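Redemption of damaged banknotes in Lutura

The redemption of damaged banknotes in Lutura is the procedure by which torn, burned, stained or incomplete notes denominated in kouris are exchanged for their face value. It is carried out by the Note Redemption Office, a department of the Bank of Lutura with its main counter in Statden and a second counter in Avholm. The procedure is governed by the Currency Act and by the Redemption Rules issued under it. Coins are covered by separate provisions.

Contents
1 Legal basis
2 Conditions for redemption
3 Procedure
4 Examination
5 Stained and dyed notes
6 Notes withdrawn from issue
7 Appeals
8 See also

Legal basis

Under the Currency Act, a banknote remains legal tender only while it is "substantially whole." The Act does not define the term. Its meaning is set by the Redemption Rules, which treat a note as substantially whole if at least nine tenths of its surface is present in one piece and both serial numbers can be read. A retailer may refuse a note that fails this test, but may not keep or destroy it.

Ownership of the paper passes to the bank only when the claim is paid. Until then the claimant may withdraw the note, unless it has been held as a suspected counterfeit.
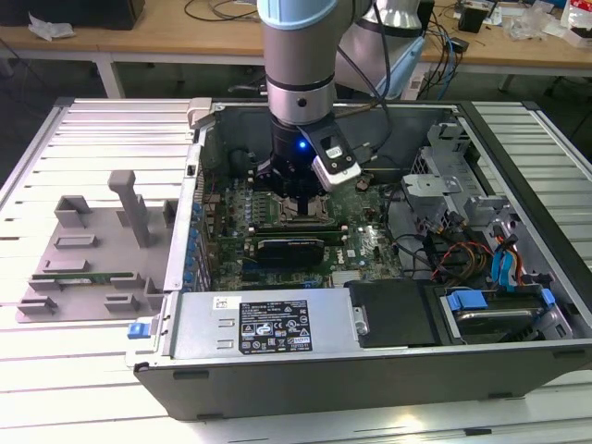
The Act makes no distinction between residents and nonresidents. A claim may be filed by any holder of the note, and the holder is not required to show how it was acquired unless the total value of the claim is above 3,347 kouris. Above that amount, the claimant must give proof of identity and a written statement of origin.

Conditions for redemption

Full value is paid in two cases. In the first, more than half of the note is presented. In the second, half or less is presented and the claimant shows that the missing part has been destroyed. Evidence accepted in the second case includes fire service reports, insurance assessments and the remains of the container in which the notes were kept.

No value is paid when:

the note was damaged on purpose, except where the claimant acted in good faith;
the parts presented come from more than one note;
the note has been reported as stolen before issue;
the missing part has already been redeemed.

Partial payment is not available. An earlier version of the Rules allowed half value for fragments of between two fifths and three fifths of a note. This provision was removed after it was found to reward the splitting of notes into two claims.

Procedure

Claims may be made in person or by registered mail. Commercial banks accept single notes with slight damage over the counter and credit the account of the customer at once. All other cases are forwarded to Statden. A forwarding bank may charge for postage but not for handling.

The claimant fills out Form R, which asks for the number of notes or fragments, the denominations if known, the cause of the damage and the account to be credited. Burned or decayed notes must be sent in the condition in which they were found. The Rules advise against unfolding, washing or taping them. Notes found in a box or wallet should be left inside it.
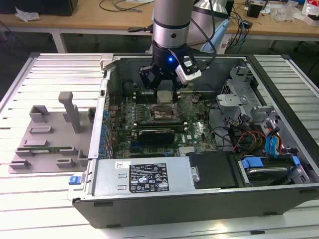 A receipt is issued within five working days. It records the weight of the parcel and its outer condition but does not confirm the number of notes, which is established only during examination. If the count differs from the figure on Form R, the count made by the office is used, and the claimant is informed in writing.

Examination

Each claim is assigned to two examiners, who work separately. The first sorts the fragments by denomination and series. The second measures the surface present by laying each fragment on a ruled glass plate divided into 200 equal fields. A field counts as present if any part of it is covered. A note is therefore over the half-way mark when 101 fields are covered.

Where fragments are charred, denomination is determined from the remaining print, the security thread or the thickness of the paper. Polymer notes, which shrink when exposed to heat, are measured against a table of known patterns on the note in place of the glass plate. The table is revised with every new series.

The results of both examiners are compared. A difference of up to three fields is settled in favor of the claimant. A larger difference leads to a third examination, the result of which is final for the purposes of the office.

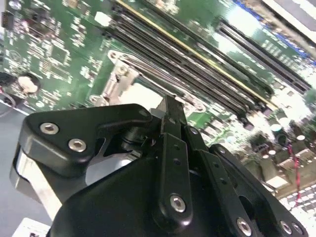 Black memory slots on a green motherboard, with part of a black gripper in the foreground.

Stained and dyed notes

Notes marked by the dye used in cash transport boxes are handled under a separate part of the Rules. Private holders must explain in writing how the notes came into their possession, whatever the amount. Security carriers and banks may redeem dyed notes in bulk at a fee of 105 kouris per box opened. The fee is waived if the box was set off in an attempted robbery and a police report is attached.

Notes stained by oil, paint or food are redeemed without a fee if the stain does not cover both serial numbers. Notes soiled with substances that present a health risk must be sealed in two plastic bags and labeled on the outside. The office may refuse to open a parcel that does not meet this requirement and may return it at the cost of the sender.

Notes withdrawn from issue

Withdrawn series are redeemable without limit of time at Statden, and for ten years after withdrawal at Avholm. Damage to a withdrawn note is judged under the Rules in force on the day of the claim. The first series, printed on unthreaded paper, is the most difficult to examine when burned.
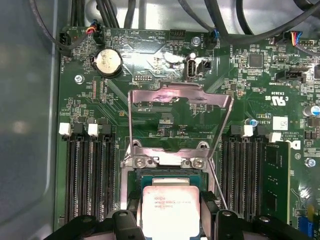
Where a withdrawn note has a collector value above its face value, the office pays face value only and has no duty to tell the claimant of the difference. Notes paid out are punched, recorded and shredded. A small number are kept for training.

Appeals

A claimant whose claim is refused in whole or in part may ask for a review by the end of the second month after the decision. The review is carried out by an officer who took no part in the first examination. The fragments are kept until the review period has ended. Decisions on review may be taken to the administrative court in Statden, which can order a new examination but cannot set the amount to be paid.

In the last reporting year, 1,261 claims were decided at the Avholm counter. Claims decided at Statden are reported together with those forwarded by commercial banks and are not listed by counter.

See also

Coinage of Lutura
Currency Act (Lutura)
Kouris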